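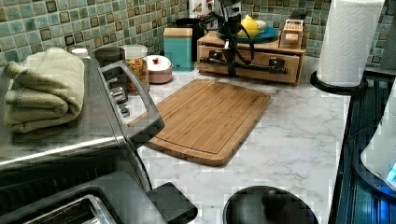
Mei Esposito signale que, chez elle, le compteur Pultum affichait zéro pendant toute la première soirée alors que le four marchait, et qu'il a suffi de valider le calibre de la prise dans le menu pour que les valeurs apparaissent. Ce réglage correspond à l'étape 4 ci-dessous. Il est souvent sauté.

4. Mesure des appareils de cuisine

Cette section concerne le module de prise Pultum et son afficheur. Pour le module de tableau, voir la section 6.

4.1 Avant de commencer

Relevez la puissance inscrite sur la plaque signalétique de chaque appareil à mesurer. Elle se trouve en général au dos ou en dessous. Un mini-four ou une bouilloire dépasse facilement 2000 W. Le module accepte ces appareils, mais un seul à la fois.

ATTENTION — Ne branchez jamais de multiprise sur le module. Ne branchez pas non plus le module sur une rallonge enroulée.

Laissez refroidir les appareils chauffants avant de les déplacer pour atteindre la prise. N'ouvrez en aucun cas le boîtier du module.

4.2 Mise en place du module

1. Débranchez l'appareil.
2. Insérez le module dans la prise murale, voyant vers le haut.
3. Attendez que le voyant passe de l'orange au vert. Cela prend moins d'une minute.
4. Sur l'afficheur, ouvrez Réglages, puis Prise, puis Calibre. Choisissez 16 A et appuyez deux fois sur OK.
5. Branchez l'appareil sur le module, sans l'allumer.
6. Notez la valeur affichée. C'est la consommation en veille.

Remarque : si le calibre n'est pas validé deux fois, l'afficheur revient à l'écran d'accueil sans message et la mesure reste à zéro.
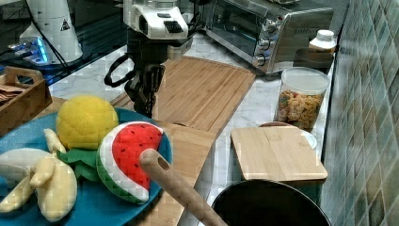 Fig. 4-2. Plan de travail avec planche à découper en bambou et assiette bleue.

4.3 Emplacement de l'afficheur

L'afficheur communique avec le module par radio. Posez-le à plat ou fixez-le au mur avec la bande fournie, à l'écart de l'évier et des plaques de cuisson. Les surfaces métalliques réduisent la portée. Si les barres de réception tombent à une seule, déplacez l'afficheur d'une largeur de main et attendez la mise à jour suivante, qui a lieu toutes les 80 secondes.

Ne posez pas l'afficheur sur un appareil chauffant, même éteint.

4.4 Première mesure

1. Remettez le compteur à zéro : touche C maintenue jusqu'au bip.
2. Allumez l'appareil et utilisez-le comme d'habitude.
3. À la fin du cycle, relevez l'énergie en Wh. La puissance en W varie sans cesse et ne sert pas ici.
4. Reportez la valeur dans le tableau de l'annexe B, avec la durée.

Pour un appareil à thermostat, la résistance s'allume et s'éteint par périodes. Une lecture isolée peut donc donner la pleine puissance ou presque rien. Mesurez au moins un cycle complet, préchauffage compris. Un gratin réchauffé au mini-four consomme par exemple 300 Wh dans nos essais, porte fermée du début à la fin.

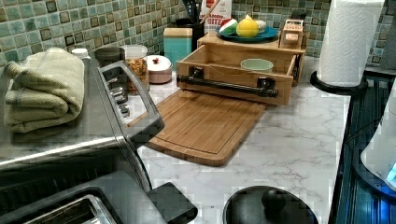 Répétez ensuite la mesure un autre jour, avec la même quantité d'aliments et le même réglage. Deux relevés proches suffisent. S'ils sont très différents, vérifiez que le compteur a bien été remis à zéro entre les deux.

Les grille-pain se mesurent sur plusieurs tournées à la suite — la première consomme davantage, l'appareil étant froid.

4.5 Messages de l'afficheur

« -- » : aucune liaison avec le module. Rapprochez l'afficheur.
« OL » : surcharge. Éteignez l'appareil, débranchez-le, attendez le voyant vert.
« 3208 » : mémoire pleine. Transférez les relevés (section 7) ou effacez-les par Réglages, puis Mémoire.

Si « OL » revient avec le même appareil, cessez la mesure et faites contrôler la prise par un électricien.

4.6 Entretien

Retirez le module de la prise avant de le nettoyer. Chiffon sec uniquement.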